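Ticket: Belt won't stay put when denim is folded (Fovitz drawer)
Product: Ursu casual belt, brown, pin buckle
Bought from: Benis online store
Opened by: Takeshi Kubo
Opened: 2020-06-26
Status: Open, waiting on customer

Hi there, and thanks in advance for reading all of this, I tend to go on a bit.

I bought the brown Ursu belt from you last November along with a set of Fovitz drawer boxes, the shallow ones. I have no complaint about wearing the belt. It's comfy and the buckle holds, and I've had it on most weekends. My trouble starts when I put it away. I like to leave the belt in the loops so I can just grab the whole thing in the morning and go, and your care card says that's fine ("may be stored threaded"). But every time I fold the denim with the belt in it, one of two things happens. Either the loose end works its way out and springs up so the drawer catches on it, or the buckle slides around to wherever the fold is and makes a hard lump. The drawer is only so deep, so a lump is a real problem!

What I do now is lay the denim flat on the table, undo the buckle, pull the waistband straight and then fold. I've tried it with the belt done up as well and that was worse, the waistband bunches and nothing lies flat after that.
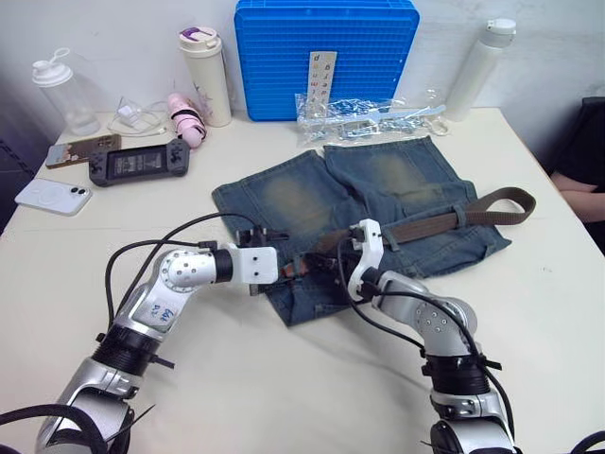

The free end is the part that drives me nuts. It wants to curl. If I tuck it under, it pushes the fold open again, and if I leave it out to the side it ends up hooked on the next thing in the drawer. I've tried running it back through the nearest loop, but the loops on this pair are snug and I don't want to pull a stitch on old faded denim that I happen to be very fond of.

So my questions, I guess: is the belt supposed to be this springy after this long? And is there a way you recommend folding it?

Takeshi

Reply from Benis support (Clavomgate desk)

Hi Takeshi, thanks for the detailed message. The belt does hold some curl if it spends a long time rolled up, and yours would have been packed that way. Could you try the following and let us know:

Unthread the belt completely and hang it by the buckle overnight.
Thread it again with the buckle left undone and the buckle end sitting at the front of the waistband.
Fold the denim lengthwise first, then bring the bottom up toward the waist. Keep the buckle on the outside of the last fold.

Please don't iron the belt or use steam on it. If the curl hasn't relaxed after a couple of nights, we can look at a replacement under the 100-day wear promise, or a goodwill credit if you're past that.

Update from me

OK, so I'm well past the 100 days, but I appreciate the thought -- and I did everything you said, in order, for once in my life.

Hanging: did it two nights in a row on a plain hook inside the closet door. It came down a good deal straighter. There's still a bend near the tip, but it doesn't snap back the way it did.

Threading with the buckle undone: I was already doing that, but I'd been letting the buckle end up wherever it liked. Putting it at the front first makes a difference, mostly because I know where it is when I start folding.

The lengthwise fold first is where I got stuck. The denim is thick at the seams and the belt doubles up on itself right at the middle, so you get the seam, the belt, the seam and the belt again all stacked in one spot. I put a heavy cookbook on it for a while (I have a big one, over 500 pages, finally useful for something) and it still stood up at the back.

Then I went at it a different way. I folded the denim into something closer to a square, not very neat, and kept the belt running straight across the lower part where I could press it down with my hand. That's been the best so far.

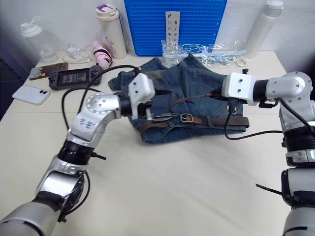 With the square one, the lump goes away almost completely as long as the belt stays on top of the denim and I don't close a fold over it. I measured the Fovitz box while I was at it and it's 16 inches across on the inside, so a square fold fits with a bit of room left for socks down the side. The long fold never did fit properly, come to think of it, I was always bending it to get it in.

Two things still bug me:

The buckle touches the side of the box when I slide the drawer shut, and it makes a clink. Not a big deal, but I'd like to know if it'll scratch. The box or the buckle, either one.

The care card doesn't say a word about how to fold anything with the belt in. Maybe worth adding a line? I would've saved myself a lot of fiddling, and I doubt I'm the only person who is too lazy to unthread a belt every night.

Reply from Benis support (Clavomgate desk)

Great to hear the square fold is working. The buckle may pick up light marks from repeated contact with the box. A sock or a bit of soft cloth between the two will prevent it. I've passed your note about the card along to the Ursu product people. Can you confirm whether the remaining bend near the tip is a crease or a smooth curve? If it's a crease we'd like to credit you.

Update from me

Smooth curve, no crease that I can see or feel. I ran my thumb along both sides. So no credit needed, thank you though, that's kind!

Sock is in place and the clink is gone. I'd like to leave this open until I've gone 2 weeks without the drawer catching, if that's OK on your end. If it starts again I'll write back here so you don't have to dig for the old messages.

Takeshi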